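Snack tray questions, answered

Do you really keep a snack tray out all the time?
I do! It lives on the little table with the striped cloth, and everyone from Jellari knows to help themselves.

Why a tray and not a bowl?
I tried a bowl first — everything flat sank to the bottom and got forgotten. With a shallow tray you can see what you've got (and what you're out of).

How often do you top it up?
Whenever it looks sad. Hervé takes 35 grams of anything sweet as a personal challenge, so in March it was nearly every morning.

Should I take things out of their wrappers?
Please don't, they go stale so fast in our humidity.

What's on yours at the moment?
A mix of packets and small boxes, mostly pushed over to the left because I'm hopeless at arranging.

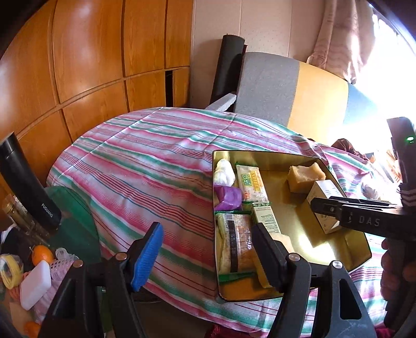
The gold tray on its striped cloth, WEIDAN packet up the back.

How do you get the creases out of the cloth?
I don't, sorry! A warm iron would do it if they bother you.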